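Microfiber Shedding Survey Finds Laundry Is a Steady Source in Morville Creek

February 17, 2021

Water samples taken from Morville Creek last November contained synthetic fibers at every location tested, according to a report released this week by the Morville Watershed Project. Most of the fibers were polyester, and most were found downstream of the town's wastewater plant.

The survey covered nine sites between the old quarry bridge and the point where the creek enters Barros Lake. Field crews collected 1074 fibers in all. Of those, 800 came from the four sites below the plant's outfall. The rest were spread among the five sites upstream, where the creek runs mostly past farmland and a few small housing developments on septic systems.

"We expected to see fibers below the outfall," said Marius Sima, who led the sampling. "The upstream numbers are lower, but they are still there, and we can't put those down to the plant."

Synthetic fibers come off clothing, blankets and upholstery when the fabric is washed, dried or worn. They are much thinner than a human hair and many are too short to be seen without a microscope. Wastewater plants catch a large share of them in settled solids, but some stay suspended and leave with the treated water. Fibers also reach streams through the air, in stormwater, and from sludge that is spread on fields.

The project's earlier work in the creek looked at larger litter such as bottle caps, bags and foam. Fibers were left out of those counts because the nets in use had openings too wide to hold them. For the November survey, crews pumped creek water through fine metal screens and sealed the screens in glass jars before driving them to a rented lab bench in Jasten.

Ionuț Surdu, who handled the lab work, said avoiding contamination took more time than the counting. Lab surfaces were wiped down with filtered water before each session, and a clean dish was left open on the bench as a control. If fibers landed in the control dish, the count for that session was adjusted. Two jars were thrown out after the lids were found to be loose, and those sites were sampled again the following week.

Each fiber was sorted by color and length. Blue and black were the most common colors. A portion of the fibers was then tested to find out what they were made of. Polyester came first, followed by acrylic and nylon. Cotton and wool fibers also turned up in the jars but were not included in the total.

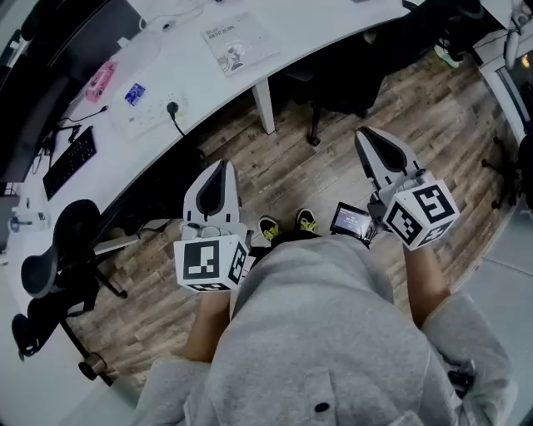
A light gray hooded sweatshirt. Fabrics shed fibers in everyday wear as well as in the wash.

The report does not estimate how many fibers enter the creek in a year. Surdu said one round of sampling is too little for that, and flow in the creek was low for the season. Higher water could dilute the fibers or stir up more of them from the bottom, and the project does not yet know which effect is stronger.

Nor does the report say whether the fibers are harming fish or insects in the creek. Fish were not collected. Sima said that question would need a different permit and a partner with the right equipment, and that he has talked with people at Barros Lake about it but has nothing to announce.

Emilian Toma, superintendent of the Morville wastewater plant, reviewed the findings before they were released. He said the plant meets the terms of its discharge permit, which sets no limit on fibers, and that its equipment was never designed to remove them. The final clarifiers date from the plant's last expansion, and adding a filter stage after them has been discussed as part of the next capital plan.

"Filters would help with several things we do have limits on, and fibers would go along with that," Toma said. "But it is a big purchase for a town this size and it has to wait its turn behind the pump station."

The pump station on Mill Street is scheduled for replacement first. Toma said the town will look at filter costs after that contract is signed.

In the meantime, the project is looking at what can be done in homes. It plans to place external filters on washing machines in a group of households on the east side of town and weigh what the filters collect. The filters are being supplied at a reduced price by Wurkden, an appliance parts distributor in Jasten. The company had no part in the creek survey, according to the report.

Households in the trial will be asked to keep a simple log of their loads, with the water temperature, the cycle and the general type of clothing. They will scrape the collected lint into a bag and put it in the freezer until it is picked up. Rinsing the filter in the sink would send the fibers to the plant anyway, so the instructions warn against it.

Silviu Rusu, who is organizing the trial, said he has more names than filters at the moment and will pick households to get a mix of sizes. Renters can take part if the landlord signs a form. Front-loading and top-loading machines are both welcome, but stacked units in closets may not leave enough room for the filter housing, which mounts on a wall or sits on a shelf beside the machine.

The project also printed a page of laundry advice at the back of the report. It suggests washing full loads, using cold water and a shorter cycle, and keeping heavy items such as jeans apart from fleece. It recommends washing outer layers less often when they are not dirty. Dryer lint should go in the trash, and outdoor dryer vents should be checked in case lint is collecting on the ground near a drain.

The advice page does not tell people to replace the clothes they own. Rusu said new synthetic garments tend to shed most in their first few washes, so throwing out an older fleece and buying another could add to the problem.

Not everyone who has seen the report agrees on where the attention should go. Jihad Majali, who farms along the upper creek and sits on the county's soil and water board, said he would like to see sampling of field runoff before more is spent on washing machines. Sludge from the Morville plant is applied to several fields in the county, and Majali said growers have a right to know what is in it.

"If the plant is catching most of the fibers, then they're going somewhere," he said. "I'd like somebody to test the soil."

Sima said he agrees and that soil samples are on the list for the next round, if landowners give permission. Testing soil is slower than testing water - the fibers have to be floated out of the dirt in a dense salt solution, and plant roots can be mistaken for them under the microscope. The project has written to three landowners and has heard back from one.

A second creek survey is planned for the same nine sites during spring high water. The crew will use the same pump and screens so the two sets of results can be compared. A rain gauge will be added at the quarry bridge, and samples will be taken shortly after a storm as well as during dry weather if the schedule allows.

Printed copies of the report are available at the Morville town office and at the Barros Lake boat launch kiosk. Residents who want to be considered for the washing machine filter trial can leave their name and the make of their washer at the town office front desk. Landowners along the upper creek who are willing to have soil tested can do the same, and will receive the results for their own property before anything is published.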